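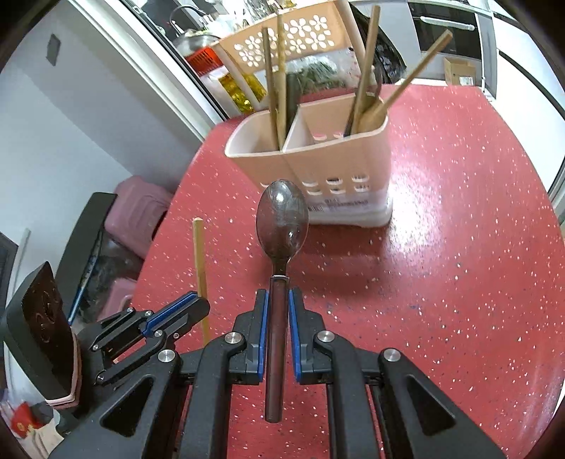
Dumow Boden Countertop Dishwasher: Long-Term Review

Reviewed by Godfrey Muli
Category: Kitchen, small appliances
Test period: eight weeks, started in December
Supplied by: bought at retail

Summary

The Dumow Boden is a tank-fed countertop dishwasher for kitchens without a spare water connection. It cleans flatware and glasses well, cleans plates adequately, and dries plastic poorly. Noise is acceptable. The drain hose and the cutlery basket are the weak parts of the design. The older Dotedetti, which I used before it, washes less thoroughly but is easier to load and easier to service.

Installation

The machine can be filled by hand through an opening on the top or connected to a faucet with the supplied inlet hose. I used hand filling for most of the test and the hose for the last two weeks. Both work. Hand filling needs clear space above the machine, so placing it under a low wall cabinet is awkward unless it is pulled forward each time.

Dumow supplies a pitcher marked to 2000 milliliters. The marks are molded into the wall and have no color behind them, so they are hard to read in weak light. The control panel beeps when the tank reaches the working level. The beep comes slightly late, and a fast pour will put some water into the overflow channel and from there onto the counter. Pour the last pitcher slowly.

The drain hose is corrugated and stiff. It holds the curve it was packed in, and the clip intended to hold it over the edge of the sink fits a thin steel rim only. On a ceramic sink with a thick rim the clip will not seat. I used a spring clamp from the garage. The hose end must stay below the level of the machine base, and the manual shows this clearly enough.

Leveling is done with two threaded feet at the front. The rear feet are fixed. If the counter slopes toward the wall, shim the rear.

Loading

The lower rack takes dinner plates in a single row, with folding tines at one side for bowls. Deep bowls have to be set at an angle, and two of them together will block the row behind. The upper shelf is for cups and small glasses. It slides out completely and has no stop, so pull it with one hand underneath.

The cutlery basket clips to the side of the lower rack. Its floor is an open grid. Teaspoons with narrow handles can slip through far enough to touch the spray arm, and when this happens the arm stalls and the dishes on the far side come out as dirty as they went in. The machine does not detect a stalled arm and will finish the program normally. Turn the arm once by hand before closing the door. I put a square of plastic mesh in the bottom of the basket and had no more stalls.

Spoons need some attention in any basket of this type. Placed bowl up and close together they nest, and the surface between them gets no water. Mixing forks and spoons in the same compartment prevents most of this. Knives go in handle up.

Programs

Five programs are offered: Intensive, Normal, Glass, Quick and Rinse. There is also an air-only function that runs the fan without water.

Normal is the one most people will use. It handled dried egg on plates, tomato sauce and coffee film in cups. It did not remove baked cheese from a small gratin dish in one pass. Intensive did, after soaking. Glass runs cooler and leaves a longer final rinse, and stemless tumblers came out clear.

Quick is suitable for a load rinsed soon after the meal. It does not remove starch. A bowl that had held oatmeal since breakfast went through Quick in the evening and still had a ring of it below the lip.

Rinse is a cold program with no detergent. I used it to hold dirty dishes overnight when the machine was half full.

Energy and water

Electrical consumption was measured with a plug-in meter on the same outlet throughout. Intensive used 1035 watt-hours from a cold fill. Normal used less in every run, and filling with warm tap water reduced it further. The meter shows long flat periods with only the pump running and two distinct heating phases, one in the wash and one before the final rinse.

Water was measured by draining into a bucket and weighing it. The first drain of the Quick program gave 1853 grams. Some water remains in the sump at the end of every program, which is normal for this type of machine, but it should be cleared before the unit is moved or stored. There is no sump plug. Tilting the machine toward the drain side and running the drain pump at the same time takes out most of it. Two people are better for this than one.

The machine should have its own outlet. With a toaster on the same circuit I tripped the breaker once, during the second heating phase. The program does not resume after a power loss. It has to be drained and started again.

Detergent

The detergent cup is small and sized for powder. A standard tablet fits only if the cup is completely dry, and a tablet meant for a full-size machine is too much for this volume of water. With a whole tablet there was visible foam at the door seal and a film on the glasses.

Most of the test was done with Tang powder, measured with the scoop Dumow provides. One level scoop was sufficient for Normal with soft water. With hard water I needed one and a half, and I ran a descaler at the end of the test. Tang gel was also tried. It cleaned as well as the powder on plates and less well on tea stains, and part of it leaked from the cup before the lid opened.

There is no softener and no salt compartment. In a hard water area, expect white spots on flatware unless rinse aid is used. The rinse aid reservoir has a dial with three positions. The lowest was enough here. At the highest, glasses had a faint blue streak near the base.

Drying

Drying is by residual heat and a fan. Ceramic and glass are dry enough to put away if the door is opened when the program ends. The door does not open by itself. Left closed, condensation drips from the ceiling of the tub onto the upper shelf and collects in the recessed bases of cups.

Plastic containers stay wet in all programs. Steel flatware is mostly dry, with drops left at the points where pieces touch the basket. Wipe these before storing if spots bother you. Wooden spoons and untreated wooden handles should be washed by hand — the final rinse is hot enough to raise the grain.

Noise

The pump produces an even hum, slightly louder in the first minutes while the tank empties into the tub. Conversation in the same room is possible at normal volume. The drain pump is louder and rattles when it runs dry at the end of each stage. On a hollow laminate counter the rattle was more noticeable than on stone. A thin rubber mat under the feet reduced it.

The end-of-program signal is six beeps and cannot be turned off. This is a defect in a machine likely to be run at night.

Cleaning and service

The filter is in two parts and lifts out with a quarter turn. Clean it weekly. The fine mesh catches coffee grounds well and clogs with them equally well, and a clogged filter shows up first as grit in upturned cups.

The spray arm pulls straight up. Its holes can be cleared with a toothpick. The door seal is a single piece pressed into a groove, and food collects along the bottom corners where the spray does not reach. I wiped it every few days.

The side panels are held by ordinary Phillips screws. I removed one to look for the source of a slow drip and found a hose clamp that had not been fully closed at the factory. Tightening it fixed the leak. The internal hoses are routed neatly, but the drain pump sits behind the tank and cannot be reached without taking the tank out. On the Dotedetti the same job takes three screws.

Spare parts listed by Dumow at the time of writing are the filter, both hoses and the basket. The seal is not listed.

Comparison with the Dotedetti

Washing: Boden better, mainly on plates.
Drying: Boden slightly better on glass, no difference on plastic.
Rack layout: Dotedetti better. The basket has a closed floor with drain slots.
Noise: equal in the wash, Dotedetti quieter in the drain.
Filling: Boden better. The Dotedetti tank opening is at the side and splashes.
Service access: Dotedetti better.

Rating

Washing 8, drying 5, loading 5, noise 6, service 4.

Suitable for one or two people with mostly ceramic dishes and a sink within reach of the drain hose. Households that use many plastic containers should look at a model with a stronger fan. Check the rim of the sink against the hose clip before buying.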